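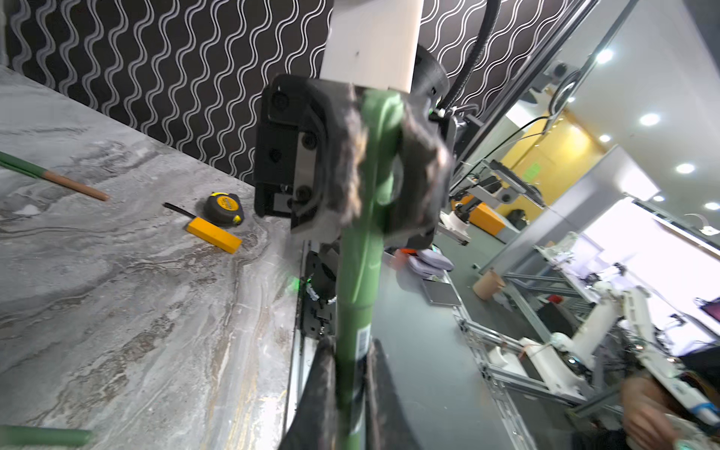
Lorcan Fitzgerald wants it on record that he still thinks the slip threshold is set too low, and that the policy is learning to squeeze early because we label so many harmless micro-slips as failures. Noted. Reply below, after the numbers.

Wed 22 June

Rod task, fabric pads, wrist camera only. Policy is the Karnholm branch with the slip head added. Baseline is the same network with the slip head masked and everything else frozen at the same checkpoint. Training set stands at 1,945 demonstrations after the clean-up. I threw out 557 from the original pool, nearly all for clock drift between the camera stream and the joint log. The drift is worst in the November recordings, where the offset grows through the session, so a single correction does not fix it. Bláthnaid Keogh has a resampling script that might rescue part of them. Not attempted today.

Set-up. Green rods, held lengthways in the gripper. Black printed fingers, fabric pads on both. The fabric is visibly worn and I have not replaced it, as the point this week is to see whether the slip head copes with friction that changes over time. New pads are cut and in the drawer. Do not fit them until the worn-pad block is finished.

Method. Each trial starts from a fixed pre-grasp pose. Gripper closes to the commanded width, arm lifts, then turns the rod from flat to upright and holds. Slip is taken as movement of the rod along its own axis relative to the pads, estimated from the wrist view. The estimate is good when there is a mark on the rod to follow (the barcode label does well) and poor when the visible stretch is plain green. On plain stretches the estimator falls back on the silhouette, which says nothing about axial motion until the end of the rod comes into view. Those trials are flagged in the log and left out of the comparison.

Result so far. With the slip head active the policy closes further during the turn and relaxes again in the hold. The baseline picks one width and keeps it. Drops are fewer with the slip head on, but most of the gain comes from rods gripped well away from the middle, where the turning moment is large. Near the balance point I cannot separate the two conditions. I would not claim more than that from one block.

On Lorcan's point. I reran the labelling offline with the threshold doubled. The early squeeze is still there in the predicted widths, slightly weaker. So the threshold is part of it and does not explain all of it. My guess is that the operators squeezed early as well when recording. Checked a handful of the Vorklow sessions and the commanded width does drop before the lift in most of them. Needs doing properly over the full set before anybody quotes it.

Other faults. Inference loop overran twice, both times while the logger was writing to the shared disk. Moved logging to local storage and have not seen it since. The Jerkine calibration file was still being loaded by default from the old path, so the first batch this morning ran with the wrong camera offset. Discarded. Path now set in the launch file and the old copy renamed.

Training. Current run stopped at 3,000 steps, validation loss flat well before that. Longer runs look pointless on this data. Blöndal weights gave the same curve within noise, so I am staying with ours.

To do
Finish worn-pad block, same start poses, alternate conditions trial by trial.
Put labels on the remaining rods at a fixed distance from the end.
Width against time for all demonstrations, aligned on lift.
Ask Bláthnaid whether the script handles dropped samples or only drift.
Repeat the whole block with new pads. Keep the old ones, bagged and marked.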